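Section 4: Dressing the table and setting out bowls

Now the fun part! Your Ruvstead folding table is up, the feet are locked, and it's time to make it look like somewhere you'd want to eat. A cloth changes a small table more than anything else you can put on it, so take a few minutes over this.

Before you start

Wipe the top with a damp cloth and let it dry. Check that the foot bars sit flat on the floor. On carpet, press down gently on each corner and shift the table a little if it rocks.

Laying the cloth

1. Shake the cloth out away from the table.
2. Find the middle by folding it in half both ways and pinching the point where the folds meet.
3. Set that point on the center of the tabletop and open the cloth outward, one side at a time.
4. Smooth from the middle toward the edges with flat hands. Small creases will drop out overnight – no need to iron unless you want to.
5. Walk around the table and even up the overhang.

Note: The Astham cloth is cut generously. If you prefer a shorter drop, fold the extra under at the back, where it won't catch on your knees.

CAUTION: Never let the cloth reach the floor. A chair leg or a passing foot can catch it and pull everything down. 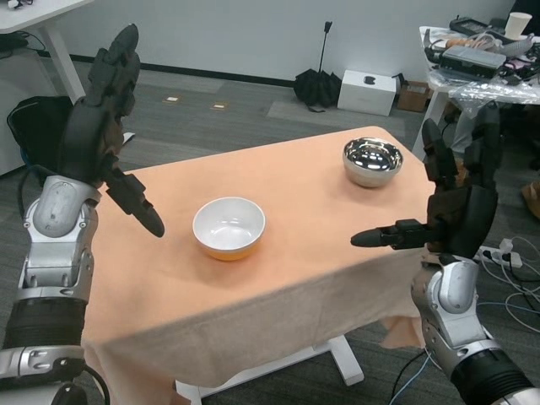 Bowls come next, and you have lots of room to play with even on a top this size. Start with the one you'll serve from and build out from there. A white bowl near the center looks wonderful against a peach-orange cloth, and a stainless steel one toward a back corner picks up the ceiling lights and brightens the whole table. Leave the corners of the cloth hanging freely; a loose flap at the front is fine as long as it stays clear of the floor.

Setting out bowls

1. Put the heaviest bowl down first, with both hands, straight onto the cloth. Don't slide it.
2. Keep every bowl a hand's width from the edge.
3. Fill bowls after they are in place.

CAUTION: Do not load the tabletop past 100 pounds, and do not lean on it while serving.

Note: Hot dishes need a trivet under them. The cloth alone will not protect the finish.

To clear up, take the bowls off before you touch the cloth, then gather it from the corners so the crumbs stay inside. Washing instructions are in Section 6.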